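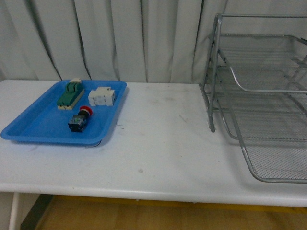

Sterura Bendutska Vaccine Refrigerator Logger

The Bendutska is a temperature logger for clinics, pharmacies and school health offices that keep vaccines on site. It records the temperature inside the refrigerator day and night and sounds an alarm when the reading leaves the range you set.

Most vaccines are stored cold, and some are ruined if they freeze even once. A dose that has been too warm or too cold usually looks the same as a good one. A written record from a thermometer checked twice a day can miss a door left open over lunch or a power cut at 3 in the morning.

How it works

The probe sits in a small bottle of buffer fluid on the middle shelf, next to the vaccine boxes. The fluid slows the reading down so that it follows the temperature of the vials and ignores short door openings. A flat cable runs out past the door seal to the display unit, which attaches to the outside of the refrigerator or stands on a counter.

The display shows the current temperature and the highest and lowest readings since the last reset. Staff can read it with the door closed.

Features

Takes a reading every 15 minutes
Holds 2,000 readings before the oldest are overwritten
Alarm delay can be set from the front buttons
Battery backup for 33 hours without wall power
Download by USB cable, no software to install
Memory is kept when the battery is changed
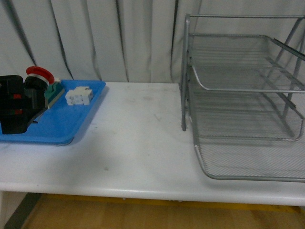 White table with blue tray and wire-mesh desk organizer

Setting it up

Leave the probe in its bottle in the refrigerator overnight before you rely on the readings. Keep it away from the walls, the fan and the door shelves. Set the high and low limits to match your vaccine storage plan, then press and hold Set until the display beeps.

Download the record every Friday, or on whatever day your office does its stock check. The file opens in any spreadsheet program.

If the alarm sounds, write down the time and the reading, move the stock to your backup unit and mark it "do not use" until your vaccine supplier or health department has given advice. Do not throw anything away before then.

In the box

Display unit, probe with cable, buffer bottle, wall adapter, USB cable, mounting strip, printed guide

Ordering

Replacement probes and bottles are sold separately. Units ordered through Bomell ship in 9 business days. For clinic group orders contact Siu-fong Kong in sales. Questions about probe calibration go to Czesław Olszewski at the service desk.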